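Section 3. What changes for the cleaners

Brollano says its lounge robot "frees up staff." I doubt it. Nuria Cifuentes, who cleans two floors there, told me her hours were cut in January and her list of tasks stayed the same.

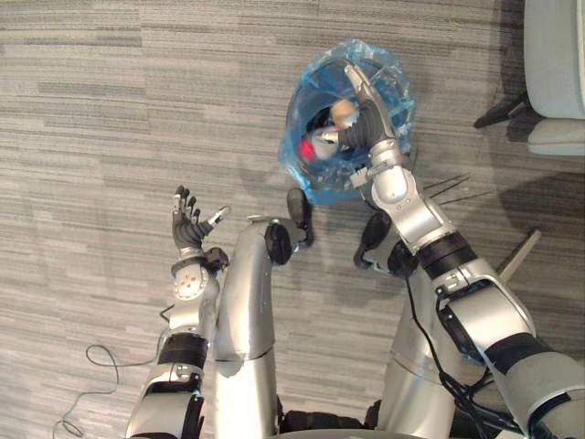 Fig. 2. Robot hand in the mouth of a blue bag.

Picking up trash is the easy part of her job. She still does the stains, the restrooms and the complaints. 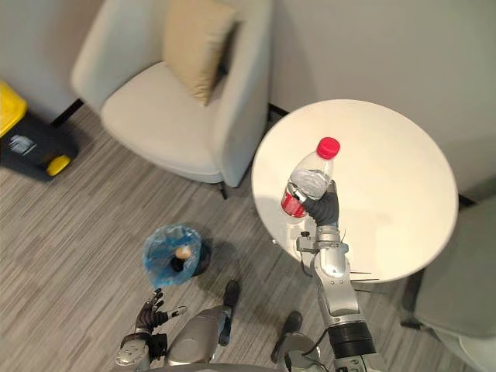 Management also counts every item the robot handles and sets a target of 1,000. I found no such count for Nuria's work, so I can't see how they compare the two.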